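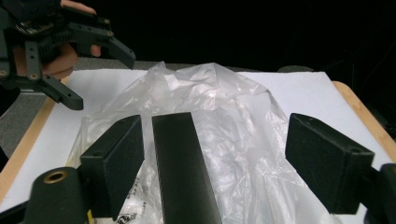

The bag is the problem and we keep blaming the screws

Writing this fast between shifts so forgive the mess.

Everybody at Valuna has now read the fault report on the Prakent line. Short version for anyone who hasn't. The arm picked a bagged part, the jaws closed, the controller said "object held," and the arm swung over to the Litel tray and let go of nothing. Then did it again. 44 times before the line stopped itself. The parts were still in the pick area, on the floor, one jammed in a belt guard.

The report says loose finger pads. Torque the screws, add a check to the morning list, close the ticket. I think that's wrong and I think it's going to hurt someone.

Pads were a little loose, sure. I've seen them looser in October on hard boxes and we lost zero. What changed was the packaging. We went to thin plastic bags, the crinkly milky kind, way bigger than the part inside. Jaws close on a fold of film. Film bunches up. Now there's a wad between the pads, the gap reads about right, the force reads about right, and the part is sitting down at the bottom of the bag not held by anything at all.

So the software lied. Or we let it, by asking it one dumb question. "Is there something between the fingers." Yes! Film.

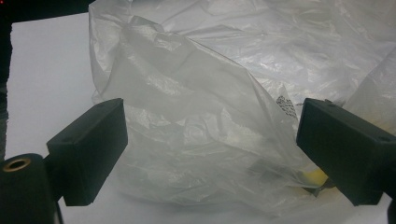 And it's a hard thing to see, even for people. Shine, creases, white on white. Print that folds up into a smudge. I stood over one for a good minute trying to say where the part ended and the air started. We trained on 4,000 grasps, I was proud of that number, and then somebody went back through the log and 3,725 of them were rigid objects. The bags that did make it in were mostly pulled tight and neat. Real ones don't come neat.

The safety part, which got one line in the report. When the film did hold for a second and then slipped, it slipped at full swing. A part in a bag leaving the jaws at speed is a thrown part. The fence at Delacroix is waist high on the operator side. Waist high! It was speced for boxes that drop straight down.

What I'd do, and it isn't expensive:

Lift slow, stop, weigh. If the wrist reads bag weight and not part weight, put it down and call a person.
Two failed picks in a row and the line halts. Not 44.
Cap swing speed on anything bagged untill the fence is raised.
Get 300 ugly bags into the training set. Twisted, half empty, one lying over another.

The pushback I get is cycle time. The weigh step costs us, I know. So does a whole night of empty tray slots that somebody has to refill by hand.

Tighten the screws too, fine. But please don't close the ticket on it. Next shift is starting, gotta go.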